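From: bench automation, Flustthorpe
To: cell-maintenance list
Subject: Re: [cell-maint] Gripper drifting off centre on the teardown cell

> We have taken over a single-arm cell for stripping old desktop
> PCs (Sondora frame, electric two-finger gripper, wrist camera).
> It came with almost no paperwork. It finds the parts well enough
> in the morning, but by mid-afternoon it is coming down to one
> side of whatever it is meant to be over. We redo the camera
> calibration, it is fine for a bit, then it goes again. Somebody
> here thinks it is the arm warming up. Somebody else wants to buy
> a new camera.
>
> Could anyone running something similar say what they check, in
> what order, and how often? Also how you hold the case down. Ours
> has nothing but a rubber mat.

We run one of these at Flustthorpe and had the same complaint for most of last spring. I don't think it is the arm warming up, or not mainly. We did suspect that and left ours cycling over an empty platform from eight in the morning until four, touching a fixed pin every so often. The movement between start and finish was smaller than anything you would notice by eye. Please try the same before you spend money on a camera.

I'll go through what we do in the order we do it. Some of it will be obvious to people here, so skip as needed.

First, the mat. Take it out. A rubber mat gives when the gripper pushes down and it does not come back to quite the same place. A desktop case lying on its side is not flat underneath either, there are nearly always pressed ridges or a lip along one edge, so on rubber it rocks. We went to a slatted platform and put stops in the gaps, two along one long side and one at the end. The case is pushed up against all three by hand and then a sprung block holds it from the opposite side. That gives you the same corner every time. It does not need much force. If you clamp a case hard with the side panel off, the shell bows and the board mounting moves with it, and you have made a new problem.

Second, the cable to the wrist. I would put money on this being your fault, or a good part of it. Our camera lead was tied to the upper arm with no slack for the last joint. Each time the wrist turned, the lead pulled on the camera bracket, and the bracket screws worked loose over the day. Recalibrating fixed it because you were measuring the bracket in its new position. Then it moved again. Does that sound familiar? Put a finger on the camera housing with the arm stopped and locked off, and see whether you can shift it. You should not be able to shift it at all.

What we did was free the lead back to the elbow, give it a loop long enough to let the wrist go to both ends of its travel without going tight, and clip it at the bracket so that any pull lands on the clip. Then we took the bracket screws out one at a time, cleaned them, put threadlock on and did them up evenly. Medium strength, so that you can undo them again. That was in April and we have not had to touch them apart from the monthly look.

Third, where you check. The supplier's routine has you drive to a marker at the corner of the platform and confirm the offset there. It is a poor place to check because you never work there, and any tilt in the camera shows up differently at the height of the platform than it does inside a case. We check inside a real case.
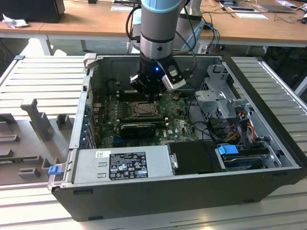 Our reference position is over the processor socket on a scrap machine we keep for this purpose. The arm comes down above it and stops short with the fingers clear of the board, and we compare where the gripper is with where the program says it is. The socket is a good target because its metal bracket has definite edges and it sits well inside the case, so you are testing at something like working depth and have the drive cage standing up on one side to tell you if you are coming in too close. Leave the graphics card in, and leave the power cables where they fall around the cage. We used to strip the reference case bare to make it easier to see and all that did was hide a clearance fault that turned up on the first real job. Have the removed panel down on the platform to the left, if that is where yours goes in normal running, because the arm has to know about it. Check also that the light on the side of the gripper is blue. On our unit that means the gripper is powered and talking to the controller, but yours may use different colours so look it up.

If the gripper is off at the reference position, do not go straight to recalibrating. Go back up, come down again, and see if it is off by the same amount in the same direction. If it is the same each time then the calibration is out and you can redo it. If it wanders, something is loose, and calibrating will waste your afternoon. In that case we go through the bracket, then the gripper mounting, then the case stops, then the bolts holding the platform, and last of all the base of the arm. We have found fault with all of these at one time or another except the base.

On the gripper itself. Ours is a Flirnero unit and the fingers are held by two small screws each, which come loose sooner than you would think. One finger standing slightly proud of the other will look exactly like the whole hand being off centre. Close the fingers fully and look at the tips from the end with a torch. If they do not meet squarely, sort that out before anything else. Wipe the pads while you are there. Old PCs are filthy and the dust mixes with whatever is left of the thermal paste and makes a grey film that lets parts slide in the grip. We use a cloth just damp with isopropyl alcohol and wait for the pads to dry before running.

How often. This is what is written on the sheet by our cell:

Start of every shift: blow out the platform slats, wipe the finger pads, wipe the camera window with a dry lens cloth, one approach to the reference position.

Every 80 cases: fingers closed and inspected, finger screws checked, three approaches to the reference position with the offsets written down.

Monthly: camera bracket, gripper mounting, platform bolts, case stops, whole length of the cables looked at with the arm in its most stretched and most folded positions.

After any bump, however slight: everything on the monthly list, and no arguing about whether it was a real bump.

The count of 80 came from experience. We started at 20, found nothing most times, and stretched it out until we began finding screws that had moved. Yours may want to be lower if you are pulling stiff parts. Drive trays with stuck latches are the worst for this, as the arm tugs and the load all goes through the fingers sideways. If a latch does not let go in 3 tries ours gives up and calls for a person.

Do write the offsets down, on paper if need be. We did not for the first months and could not tell whether things were getting worse. Once we had a column of numbers it was plain that the error always grew in the direction the camera lead was pulling, which is how we found it in the first place.

Two smaller things, in case they help.

Light. We had a spell where the wrist camera lost the edges of the socket bracket in the late afternoon only. It was sun through a high window catching bare metal. A blind cured it. As yours also gets worse by mid-afternoon, it is worth an hour with the blinds down before you take anything apart. Power supply casings are bad for this too, being plain bright metal on so many of these machines.

Speed on the approach. The last part of the descent should be slow. Our integrator had left it at full speed right down to the stop and the arm rang a little when it halted, so the camera took its picture while still moving. We cut the final approach to 20 per cent and put in a short pause before the picture. It adds very little to the cycle. Over a run of 99 cases afterwards we had no missed pick-ups on the memory, where before there would have been several.

I can't help much with the Sondora frame as ours was built up locally on a Suvarna base and the feet are different. If yours is on castors, even locked ones, I would want it off them and on to fixed feet before I trusted any of the figures above. Perhaps someone else on the list has the Sondora and can say how the platform is fixed to it, and whether the slats can be had separately.

To answer the last part of your question, no, I would not buy a camera yet. Do the finger test on the bracket first and post what you find. If it is solid, let us have a day's worth of offsets with the time against each one, and say which side of the wrist the camera is mounted and where the lead runs from there.

I have the drawing for the case stops and the sprung block if anyone wants it. It is only a sketch with dimensions and you will need to alter the spacing to suit your own slats.

-- 
Bench automation
Flustthorpe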